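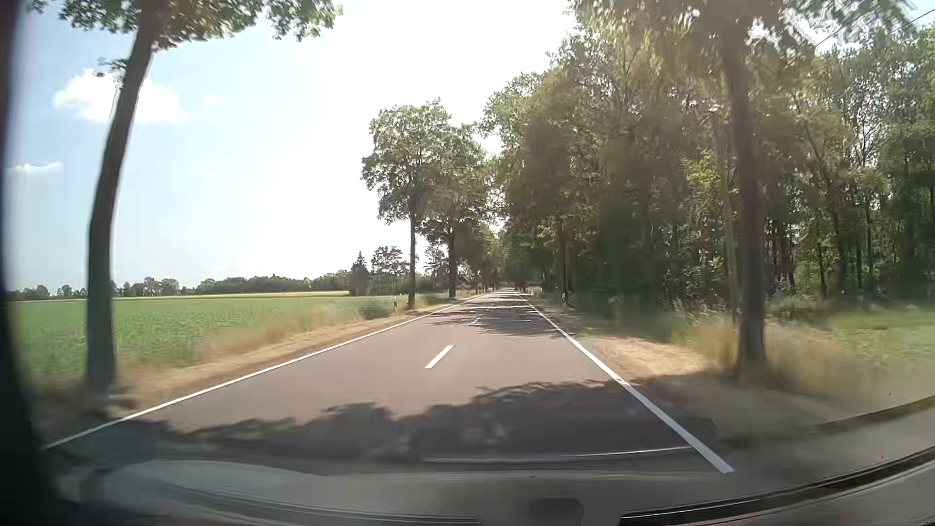

Min-kyu Kong writes that the shade bothers him more than the dark does: at night he knows he can't see, but on a bright afternoon he comes out of the sun and loses the road for a second, and he would like to know what other drivers do about it.

How to Drive a Tree-Lined Road in Bright Sun
Updated August 2020

Most of what follows applies to any two-lane road with woods on one side and open ground on the other. The Drasinden to Porau road is the one I drive most. It has 3600 feet of woodland along one side and crops along the other, and on a clear day the shadows lie across both lanes.

Before you leave

Clean the windshield inside and out. The inside matters more than people think. A film builds up on the glass from the vents and the dashboard, and it lights up every time the sun hits it. Use a dry cloth after the wet one and wipe the top corners, where most people stop short.

Check the washer fluid. Harvest dust settles on the glass quickly and the wipers will only smear it if they run dry.

Pick lighter sunglasses. Very dark lenses are fine on an open highway but they make the shaded parts too dark. If you have only a dark pair, use the visor and leave them off. Don't plan on taking glasses on and off as you drive.

Turn on your low beams. Daytime running lights are good enough in some cars, but on many of them the taillights stay off, and a driver coming up behind you needs to see you in the shade.

On the road

1. Ease off before the shade starts. Lift your foot from the gas while you are still in sunlight. You want to be at your lower speed when you enter, with no need to brake once you are under the trees. I drop 5 miles an hour for a single patch and more for a long run of them.

2. Look past the first shadow. Find the farthest piece of road you can make out and keep bringing your eyes back to it. Looking straight down at the bands of light and dark is tiring and tells you very little.

3. Use the edge line. In patchy light the broken center line can be hard to follow, with bright strips of sun that look much like paint. A solid edge line is easier to trust. Glance at it to check your position, but don't steer by staring at it.

4. Stay in the middle of your lane. Drivers tend to drift away from a trunk that stands near the pavement, and the drift puts them close to the center line.

5. Leave a longer gap. Four seconds in open sun, five under the trees. Pick a marker post or a trunk and count after the car ahead passes it.

6. Don't pass in the shade. A gray car with its lights off can be very hard to see in there. On our road there is a stretch of 620 feet past the Santoso turnoff where the trees stop, and even that is short if the car ahead is doing anything close to the limit.

What to watch for

Cyclists and walkers in dark clothes. Deer at the edge of the woods, mostly early and late in the day. Farm machinery turning out of a field, often slowly and with the sun behind it. Potholes and patches are hard to spot under dappled light, so remember where they are if you drive the road often.

In November the leaves come down and the shade thins out, but the sun is lower and shines between the trunks from the side. If the flicker makes you feel dizzy or sick, slow down and pull off at the first safe place. Wet leaves take longer to stop on, so add to the gap again.

The next page covers meeting wide vehicles on the narrow part of Jerkside Road.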